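Why Do We Yawn?

Quick one for Monday morning, when half the class is doing it.

You yawn. Your friend yawns. The dog yawns. Then you read the word yawn four times in a row and, oh no, there goes another one. So what is going on in there?

What happens in a yawn

First your mouth opens. Wide. Your jaw drops and the muscles in your face and throat stretch out. A big gulp of air goes down into your lungs. Your eyes squeeze nearly shut, and sometimes they water a bit, because the squeeze pushes on the tiny glands that make tears. Then the air comes out again, often with a noise. Haaaaah.

Your ears might pop too. There's a little tube that runs from the middle of each ear to the back of your throat, and a yawn can pull it open. Handy on a plane. Handy on a mountain road.

You can't really do a good yawn on purpose. You can open your mouth and pretend, but a real one sort of takes over. Try stopping one halfway. Feels awful, right?

Old idea: not enough air

For a long time people said we yawn because the body needs more oxygen. Oxygen is the part of the air your body uses. Sounds sensible. Big breath, more oxygen, done.

But scientists tested it. They gave people air with extra oxygen in it, and the people kept on yawning just the same. They had people exercise, too, so they were breathing hard and using up lots of oxygen. No extra yawns. So that idea is mostly out.

Newer idea: cooling the brain

Your brain works hard all day and it makes heat. Some scientists think a yawn helps cool it down. Cool air comes in, the jaw stretch moves the blood along, and the brain loses a little heat. Like opening a window in a stuffy room.

Is it true? Maybe. Not everybody agrees and the tests are still going on. That's ok. Science has plenty of "maybe" in it.

Another idea: changing gears

Think about when you yawn. Just woke up. Getting sleepy. Sitting through something long and slow. These are all times when your body is changing from one speed to another, or trying hard to stay awake. A yawn might be a kind of stretch that helps with the switch. Some athletes yawn before a race, and they aren't bored at all! 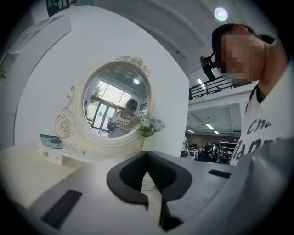

Black cap, white T-shirt, head down over the job.

Why are yawns catching?

Now the weird part. You see a yawn and you yawn. You hear one and you yawn. Even thinking about it can do it. Grown-ups call this a contagious yawn. Contagious means it spreads, like a cold, only no germs.

Very young children don't catch yawns much. Babies yawn plenty, even before they are born, but they don't seem to copy other people. The copying shows up later, often when kids are 4 or 5. So if you are 7 and your little brother is 2, you will probably catch his yawn and he won't catch yours. Not fair.

One guess is that catching yawns has to do with living in groups. If everyone gets sleepy together, everyone rests together. Another guess is that it's just copying, the way you smile back when somebody smiles at you. Nobody has proved it yet.

Who else yawns?

Lots of animals. Cats, dogs, lions, horses, mice, birds, even snakes. But they don't all mean the same thing by it. A baboon may yawn to show off it's teeth, which is a way of saying back off. A snake may open wide after a big meal to get its jaws back in place. A dog may yawn when it's nervous, at the vet for instance.

Chimps catch yawns from each other. Some dogs seem to catch them from people. Worth a try if you have one.

Try it at home

Pick a time after dinner. Sit where your family can see you. Do one large fake yawn, with noise. Wait. Keep a straight face. Mark down who yawns in the next 10 minutes and who doesn't. Next evening do the same thing but don't yawn at all, and mark it down again. You need both nights, or you wont know who would have yawned anyway.

Words to know

Oxygen: the part of air your body uses.
Gland: a small body part that makes something, like tears or spit.
Contagious: spreads from one to another.

Next time: hiccups.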